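Robots that practice kitchen chores in simulation may need fewer training runs than expected, according to a team at Skundport led by Inger Stougaard.

The group's method, called Droken, starts from 10 recorded demonstrations per task and varies them automatically – 3526 simulated runs in all. Unusable runs are dropped before training.
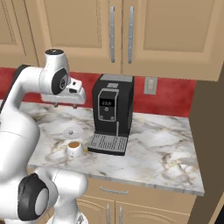

A simulated robot arm at the counter in the coffee task. Render: Skundport

A control policy trained on the result finished 168 more test runs than one trained on the demonstrations alone, the team reports.

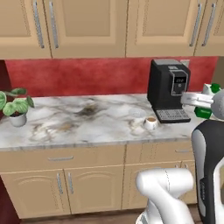

Most remaining failures came when the arm had to work close to an appliance, said co-author Pylyp Nechyporuk. Tests on a physical arm begin in August.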